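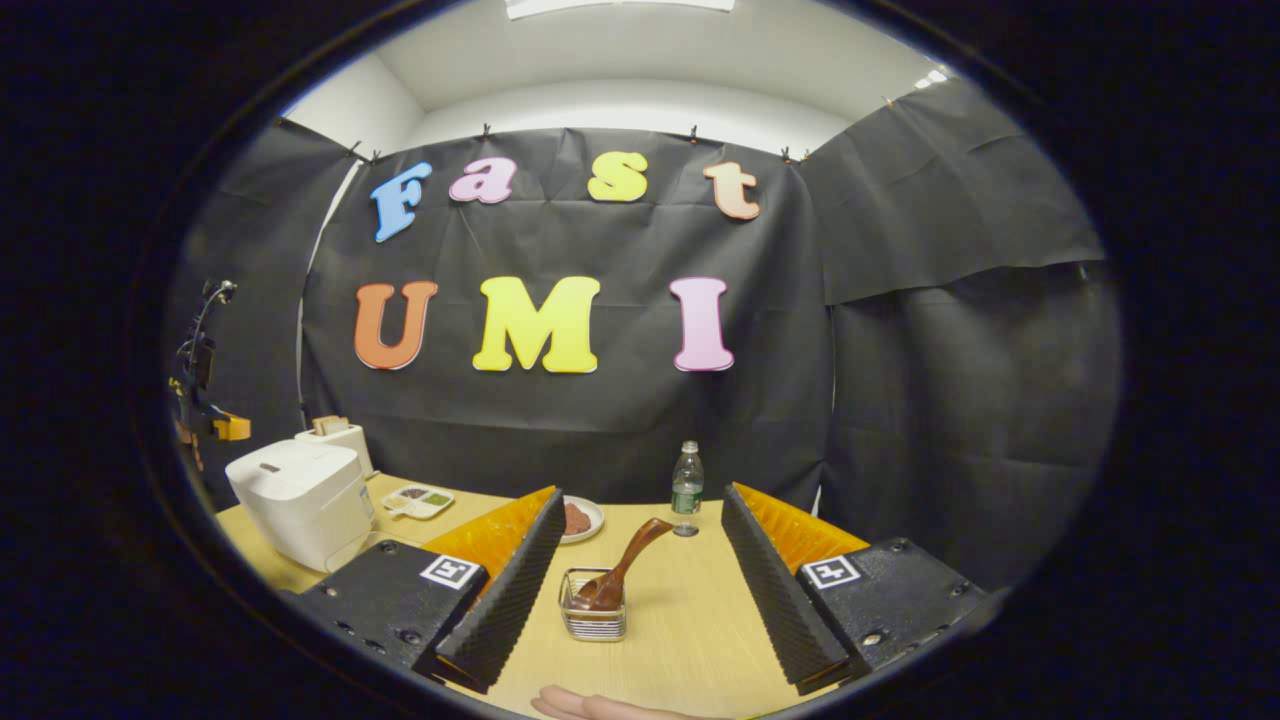
Every January I get talked into some system for the kitchen, and this year it was the cupboard cleanse. A woman I used to work with swore by it. You take everything out, you keep only what you used in the last month, and you box up the rest. If you don't open the box by May, out it goes. She said it changed how she cooks. I asked how, and she said it was hard to explain.

I'm suspicious of anything that's hard to explain and also costs money. The cleanse is free if you do it from the library book, but there's a course too, run by a company called Stestier, and the course is 58 dollars. For that you get four videos and a printable label sheet. I watched the free preview. A man in a gray sweater holds up a potato masher and asks whether it has earned its place. Earned it how? It mashes potatoes. I make mashed potatoes at Thanksgiving and maybe twice more when it's cold, and by his rule mine would be in a box right now and I'd be using a fork.

The month rule is the part I can't get past. Who cooks the same things all year? My canning funnel comes out in late summer. The big roasting pan is for when my brother's family drives down from Kivcombe, and the cherry pitter gets one weekend if the cherries are any good. None of that is clutter. It's just waiting.

Then there are the claims. The book says the average kitchen holds 2,289 objects. I would love to know who did that count and whether toothpicks were in it. There's no footnote. There are footnotes elsewhere in the book, so the author does know how they work. A few pages on we're told that people with clear counters eat better, sleep better and argue less. Maybe! Or maybe people who sleep well and don't argue have the energy to wipe down a counter. I'd want to see that one the other way around before I threw out a colander.

I did try it, for the record. I lasted 17 days. I boxed up the second cutting board, the gravy boat, the rolling pin, a stack of loaf pans and the good grater, which I somehow hadn't used over the holidays. The grater came back out the next morning. The loaf pans came out that Sunday. By the second week I was keeping the box on the kitchen floor with the flaps open, so what I had was a cupboard, only lower down and in the way.

Chelsea Kettle wrote in after my last post to say I'm missing the point, and that the box is supposed to make you notice what you own. Fair enough, and I did notice a couple of things. I own three can openers and only one of them opens cans. I gave away a waffle iron I've disliked for years (it sticks, and the plates don't come off to wash). So I'll grant her that much. But I could have found both of those out on a slow afternoon without a box or a label sheet.

What bothers me more is where the course ends up. The last video, going by the outline on their site, is called "Choosing What Comes Back In," and underneath there's a shop. Bamboo drawer dividers. A set of matching jars. You empty your cupboards and then they sell you something to put in them. I remember the same thing from the Bellamy pantry plan a few years back, when everybody on my street bought those stacking bins and the lids cracked.

The rolling pin is back in its drawer and the gravy boat is on top of the fridge where it's always been. The box went out with the recycling this morning. If anyone wants two can openers for parts, email me.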